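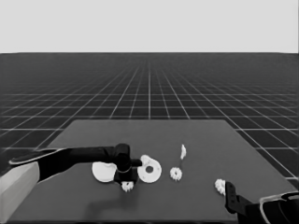

Braler 双臂装配工作站
选型、预算与到货准备

Braler 是一套桌面级双臂工作站,面向小型零件的装配、分拣和上料验证。供货分为硬件站和仿真授权两部分,可以一起订,也可以先订仿真授权,等工艺方案定下来再订硬件。先订仿真的客户,授权费的一半可抵扣六个月内下单的硬件款。

适用范围

适合齿轮、垫圈、短轴、小型壳体这类单手可拿的零件,多品种、小批量、换型频繁的工位。不适合连续高速节拍的产线,也不适合需要压装力的工序。压装请另配压机,双臂只负责取放和定位。

零件表面有油的,请在询价时注明。标准指面为硬质防滑纹,带油零件要换软胶指面,软胶指面属于耗材。

仿真授权包含什么

授权内含双臂模型、工作台模型、标准夹爪模型和一套齿轮组装练习件。练习件包括小齿轮、带凸耳的圆环和底板等,尺寸文件随授权提供,可以自行打印出实物,与仿真结果对照。

客户自己的零件以 STEP 格式导入。导入后需要手工设定质量和摩擦系数,软件给的默认值只适合做可达性检查,不要拿它估算抓取成功率。浅色零件散放在灰色台面上时识别条件较好,现场台面如果是不锈钢或者浅色防静电胶皮,建议在仿真里先把台面颜色和反光改成接近现场的样子,再做视觉部分的评估。

授权按席位计,不绑定电脑。一个席位同一时间只能有一人登录。

配置

基础型:双臂、控制柜、工作台、标准夹爪一对、急停盒。不含视觉。
标准型:在基础型上加顶部相机一台、腕部相机两台、视觉软件。
教学型:硬件同标准型,另附 16 个仿真席位和练习件实物。

三种配置的手臂和控制柜完全相同,基础型以后可以升级到标准型,只需补相机、支架和软件,不用返厂。升级的总价会比直接订标准型高一些,差额主要是二次上门的费用。

主要参数

整站重量:163 公斤(含工作台,不含包装)
工作台高度:可调,出厂设定见装箱单
标准夹爪最大开口:50 毫米
夹爪驱动:电动,不需要气源
供电:单相 220 伏,需可靠接地
通信:以太网,支持 Modbus TCP

开口 50 毫米是指面之间的净距离。换软胶指面以后净开口会变小,零件外径接近上限的,请直接选加宽夹爪。

关于两只手臂的分工

询价时常有人问,一只手臂加定位夹具能不能代替双臂。能代替的情况不少。零件品种固定、底板可以夹死的,单臂加夹具更便宜,维护也简单,我们会按单臂报价。

双臂的价值在于省掉专用夹具。以齿轮装轴为例,一侧夹爪扶住圆环或底座,另一侧取齿轮对孔,换一个品种时改程序和取料点就行。如果一年换型只有一两次,这笔钱多半收不回来。如果每周都换,请把过去一年花在夹具设计、加工和存放上的费用列出来,和双臂的差价放在一起比较。

还要看两臂的公共区域。两臂都能够到的范围集中在台面中部,靠近台面左右两侧的位置只有一只手臂能到。料盘放两侧,装配位放中间,这样排布最省路径。布局初稿做好后可以发给我们的应用工程师 Ayane Sasaki,她会在仿真里跑一遍可达性和干涉,出一份简短的检查记录,不收费。

预算时容易漏掉的项目

料盘和供料。整站不含料盘。零件允许散放,但散放时视觉抓取会占用更多时间,叠在一起的薄片零件尤其慢。批量稍大的工位建议做简易料盘。

指面。标准指面和软胶指面都按对出售,建议首单多备两对。

安全围护。是否需要围栏或光幕,取决于现场的风险评估,由使用方负责。我们提供评估所需的速度和力数据。

培训。标准培训两天,在 Pevberg 的演示间进行,每单含两个名额。需要到现场培训的,差旅另计。

备用急停盒。不强制,夜班无人值守的工位最好有一只。

第二年起的软件维护。首年包含在内,之后按年续费,不续费也能继续使用当时的版本,只是没有更新和远程支持。

场地准备

地面要平,能承受整站重量。工作台四脚带调平螺栓,不要求打地脚。控制柜放在台下或右侧均可,柜门前留出能蹲下操作的空间。整站从货梯进场时,请提前量好货梯门的净宽并告诉我们,净宽不够的改为拆分发运,现场组装多花半天。

交期与付款

基础型和标准型交期 44 天,自收到预付款和签字的布局图起算。布局图改动后重新起算的情况只有一种,就是改变手臂的安装间距。教学型要配练习件实物,交期请单独确认。每年 12 月工厂盘点,当月不安排发货。

付款为预付四成、发货前五成、验收后一成。仿真授权全款开通,当天发送席位账号。

验收

按双方签字的验收清单在现场进行。清单至少写明三件事:用哪些零件、零件怎么摆、连续运行多少个循环算通过。请用真实生产零件验收,打印件的公差和重量与成品不同,测出来的结果对以后的生产没有参考意义。

视觉部分的验收要在客户现场的照明条件下做。靠窗的工位请准备遮光帘。

可选件

加宽夹爪,成对供应
软胶指面,成对供应
Dritovum 料盘托架,装在工作台左侧或右侧
Hettiarachchi 型快换接头,手动锁紧
附加仿真席位,按年计

快换接头会增加腕部长度,已经做过可达性检查的布局,加装接头后需要重新检查。

询价请附上

零件图或 STEP 文件,最大和最小零件的重量,目标节拍,每周换型次数,现场台面和照明的照片,货梯尺寸。资料齐全的,三个工作日内给出报价。

报价与合同:Gilles Barbier
布局检查与应用支持:Ayane Sasaki
备件和指面订购:Kazue Sugiyama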